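Gevau Clanari 3 rebound net: a season of use

The Clanari 3 is the third version of Gevau's folding rebound net, and the first one I have paid for myself. I bought it in December for solo passing work and for a youth team that trains on the small field at Ovcombe. It costs $246 with the carry bag and ground stakes. The older model is still sold for less, but it has a fixed angle and I would not go back to it.

Setup

The frame comes in five sections that push together and lock with spring buttons. My first try took 17 minutes with the instructions open. It goes faster now, though the bottom bar is still stiff and one of the buttons needs a thumbnail to get it down. The net hooks on with elastic loops. Do the corners first, then the middle of each side, then fill in the rest. If you start at one end and work across, the last few loops will be too tight to reach.

The stakes are fine in soft ground. In dry ground they bend. I replaced mine with heavier ones from a camping store. 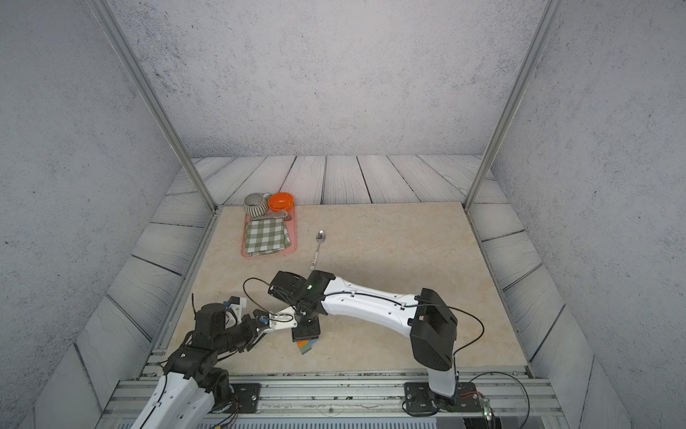
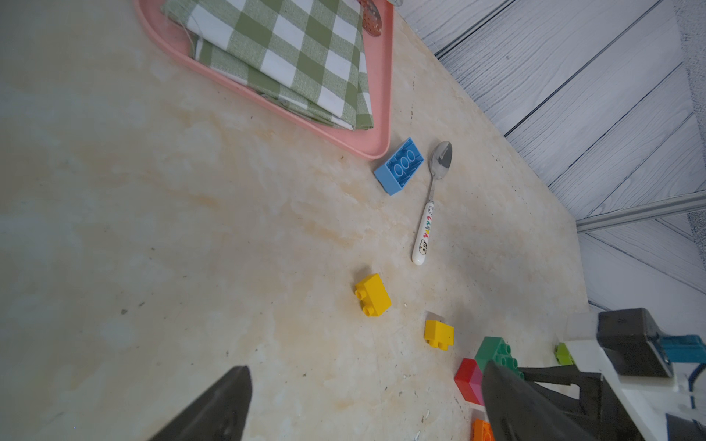
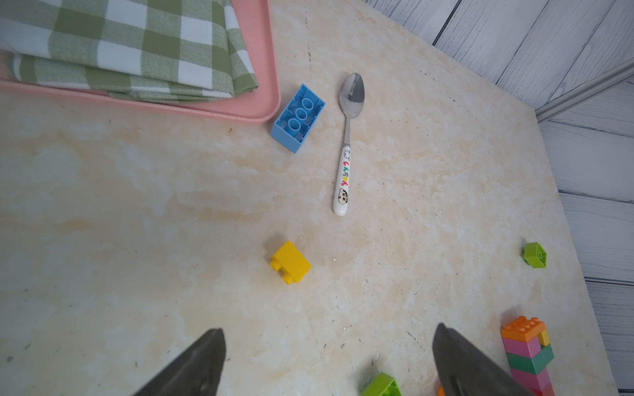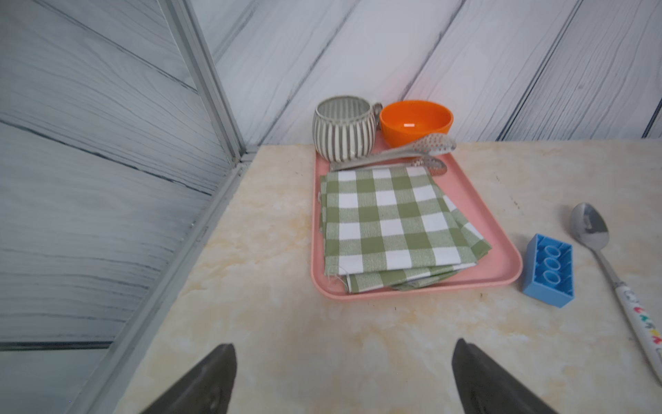

Pink tray and green-and-white checked cloth on the marble-patterned tabletop.

Rebound

A firm side-foot pass from eight yards comes back along the ground at a useful pace. The return is true across the middle of the net and gets less predictable in the outer foot or so on each side, where the ball can kick off to the left or right. For first-touch work that is no bad thing. For a nine-year-old who is still learning to get in line with the ball, it is annoying.

There are three angles. The upright setting is the one I use most. The middle one gives a low bouncing return, good for volleys off the thigh. The steepest sends the ball up high enough for headers and goalkeeper catches, but the frame rocks on hard shots at that angle and you will want all the stakes in, or a sandbag over the back bar.

It will not take full-power shooting from close in. Gevau says so in the booklet. We did it anyway a few times and the frame slid back a couple of feet on wet grass.

Wear

Gevau rates the net for 1000 hours outdoors. I have no way to check that, but after a season of being left out most nights the mesh has faded a little and nothing has torn. Two of the elastic loops have gone slack. Spares come in packs of ten and shipping costs nearly as much as the loops.

The powder coating has chipped at the joints and there is light rust on one of them. The bag is the weak part. The zipper split in the second month, and the fabric is too thin for steel tubes.

Compared with the Marchetti

I used a Marchetti two-sided net for a couple of years before this one. It is heavier, it does not move, and the rebound is more even from edge to edge. It also needs two people to carry and will not fit in my car without the back seats down. If you have a yard and can leave a net in one place, get the Marchetti. If you have to bring it to the field and take it home again, the Clanari 3 is easier to live with.

Rating: 7 out of 10. A point off for the bag, another for the stakes, and one for the wobble at the steep setting.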